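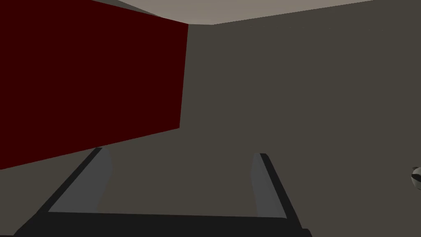 Field Report: Open Day at the Mahrous Robotics Lab

Course: Introduction to Automation
Visit date: 24 September 2023

Why I picked this one

We had a choice of three site visits for the fall report, and I went for the Mahrous lab open day in Rekville mostly because the bus stops right outside (I'm being truthful here, the other two needed a car). I also wanted to see a robot learning something in simulation, which we'd covered in class for maybe ten minutes before running out of time. I'd read the chapter. I did not understand the chapter. So I went with a notebook and a list of questions and came home with more questions than I took, plus a free pen.

The lab sits on the second floor of an old print works, and you go up a metal staircase that rings like a bell when more than a couple of people are on it. There were 36 places in the afternoon group and it felt full to me. Somebody at the top handed out stickers for our shirts and split us into smaller groups, and mine got the simulation station first, which suited me perfectly!

What the demonstration was

The station was two desks pushed together, with a big monitor facing us and a smaller one facing the person running the demo. The software they use is called Flidarora. It's their own simulator, built in the lab over several years, and it runs a virtual arm with a two-finger gripper inside a very plain virtual room. The task for the afternoon was simple to say out loud: find the block, get the fingers on either side of it, close, lift.

What they kept on the big monitor for most of our session was the view from the arm itself, so you look out past the gripper at whatever the arm is pointed at. I'd expected the sort of view you get in a video game, from a nice comfortable spot behind and above. From the hand it's a completely different experience. The block is a dark red slab, and with the fingers open and nothing between them it fills most of one corner of the picture, tilted so steeply that it took me a moment to work out it was a block at all. Behind it is a flat gray-brown wall and a pale strip of ceiling, and off at the right edge there's just a sliver of something rounded, light with a black band. I asked myself for a good while what that was and never got round to asking anyone else.

The plain room bothered me at first. I thought, well, if you're making a world from scratch, why not put a window in it? The answer we got was that every extra thing costs computing time, and they want to run lots of attempts quickly. They start plain and add clutter, new colors and different lighting later on, once the arm is doing all right with the easy version. I'd filed simulation under "cheap copy of the real thing" before this, and it was helpful to hear it described more like a practice room that you change on purpose.

How a training run works

I'm going to explain this the way I understood it on the day, and then say where I think my understanding is shaky.

One attempt is called an episode. The arm starts somewhere, it gets a fixed number of small moves, and the episode ends when it has either lifted the block or used up its moves. Then everything resets and it goes again. The batch they had set up for the open day was 2000 episodes, started before any of us arrived. During each episode the program gets a score: a little for getting closer, more for having the block between the fingers, and the most for a lift. Over many episodes it's supposed to drift toward the moves that score well.

The person running the demo could pause at any point and step forward one move at a time. I liked this a lot more than the full-speed version. At full speed it's a blur and you nod along. Stepping through, you notice how tiny each move is, and how much of the work is only getting lined up. They paused at episode 238 for a long stretch while a kid in our group asked about it (excellent questions, by the way, better than mine), and we talked through the angle of the hand and what the program might be getting out of a view like that one.

Here's the shaky part. I'm not sure whether the program uses only the picture from the hand or whether it is also told the position of each joint as numbers. My notes say both, with a question mark. Our textbook says many systems use both, so I'd guess that's right, but I should have asked and I didn't.

Trying it ourselves

After the talk we each got a turn steering the virtual arm with a hand controller called the Groltero. It looks a bit like a joystick that somebody has stretched — you push it around in space and the arm follows, and there's a trigger under your finger for the gripper. Each person got six tries.

I was terrible! My first two tries I closed the fingers on thin air because I'd judged the distance wrong. With only the hand's view to go on, a big block close by and a bigger block farther off look pretty much alike, and with plain walls there isn't much to compare against. My third try I bumped the block with the side of a finger and shoved it away from me. On the fourth I got it between the fingers and lifted it, and I may have made a noise. Then I missed the last two, so I can't claim I'd learned a lot.

What I did take from it was a feel for why the scoring matters. On my third try I was "close" the entire time, and if I were the program I'd have been collecting little points for that while doing something pretty useless. I brought this up, and the demo person said that yes, it happens: early versions of their scoring produced an arm that hovered next to the block for the whole episode and never grabbed it. They fixed it by making the hovering points shrink the longer the arm waited.

The rest of the open day

The other stations were good too, though I'll keep this part short as the assignment was to focus on one. There was a table of worn-out gripper pads you could pick up and feel (some were smooth as soap), a poster wall with student work, and a real arm behind a clear screen that was moving very slowly through a calibration routine. I'd hoped to see the real arm try the same block task. We were told that's planned for December, when they will take what was trained in Flidarora and run it on the hardware. I've put my email on the list for that.

There was also soup. Very good soup, actually worth the staircase.

What I'd connect to the course

Week two, feedback: our lecture example was a thermostat, and I'd been picturing all feedback as one number going up and down. An arm correcting itself from a moving picture is the same idea with a great deal more coming in, and stepping through move by move made that click for me.

Week three, sensors: we had a discussion about where to mount a camera, and I argued for a fixed one on the ceiling. I'd now argue for having both. The hand view gives you detail right where the fingers are, but the object can end up filling a corner of your view while its outer edges are out of sight. A fixed view would help with exactly the distance problem I kept running into.

Week four, safety: in simulation you can crash into a wall as often as you like. The real arm had a screen, an emergency stop on each side and a speed limit, and the staff still kept well back while it moved.

Things I'd do differently

I'd write down the answers as well as the questions. About half my page is questions with nothing after them. I'd also ask to see some of the numbers from the run, like how the score changed from early episodes to late ones, as I have no graph to put in this report and it really could use one. And I'd get to the controller station early, when the line is shorter, and ask for a second turn at the end.

Questions I still have

Does the program see color, or is everything turned to gray before it gets to it?

How different can the real room be from the practice room before the training stops being useful?

If the starting position is changed every time, how do they make sure two runs can be compared fairly?

What is the round thing at the side of the view?

I've sent these to the address on the back of the open day leaflet, and if I get a reply before the final hand-in I'll add it as an appendix.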